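4.2 Exposure of stored records

We looked at what was reachable from outside without a login. Two stores came up, both set up by Zilden for the Maldale pilot. The first was a storage bucket with listing turned on. The second was a backup copy of the same bucket, made in April and then left alone. Neither one needed a key. Anyone with the address could pull the lot.

The main bucket held 939 files. Of these, 68 had an email address somewhere in the file header, mostly the operator's own, put there by the upload tool as a default. Another 57 had a home or office network name. We did not open these networks or try to match names to people, the ethics approval did not cover it and we didn't want to anyway. Counts were made by script, then checked by hand by two of us. Where we disagreed the file was left out.

Video was the harder part. Headers can be stripped in an afternoon. Footage can't, or not cheaply. Clothing, hands, tattoos, mail left on a bench, a screen in the background, all of it sits in the picture and none of it shows up in a header scan. Figure 3 is typical of the close-range material.

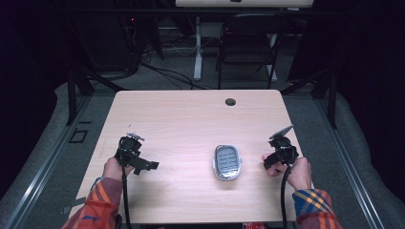 Figure 3. Table-top footage: patterned sleeves and two black hand-held grippers.

No face there, and the Grurix face filter passes it without a flag. A sleeve is still a sleeve. Colleagues who know the shirt would know the wearer, and patterned clothing is easy to follow from one clip to the next. The filter was built to blur faces and licence plates and that is what it does. We found nothing in its settings for clothing or skin marks. The vendor notes call the output "de-identified", a word we would not use.

Access logs were patchy. Zilden kept 60 days by default and the backup copy had no logging at all, so we can't say who fetched what before that window. Inside the window there were requests from search crawlers plus a handful we could not place. Absence of a log line is not evidence of anything. We treat the backup as having been read.

Notice was sent to the operator on 2022-07-16. Listing was turned off on the main bucket the same day. The backup took longer, partly becuase it sat under a different account and the person with the password had moved on. Old links kept working for a while after that through the cache. Worth noting for anyone doing the same kind of clean-up: check the cache, check the copies, check again.

Consent forms were a seperate problem. The form used at Odoi said footage would be kept "in a secure place" and gave no end date. The Maldale form gave an end date but said nothing about third-party storage. Neither named Zilden. We read both as falling short of what a participant would reasonably expect, given that the default on a new bucket was open and the set-up guide only mentions this near the end, under billing.

Limits. One operator, one storage provider, one filter. File counts are for the main bucket only. Duplicates were not removed, so a person with many uploads counts many times, and the header figures should be read as files and not people. Section 4.3 repeats the scan with the filter set to strict.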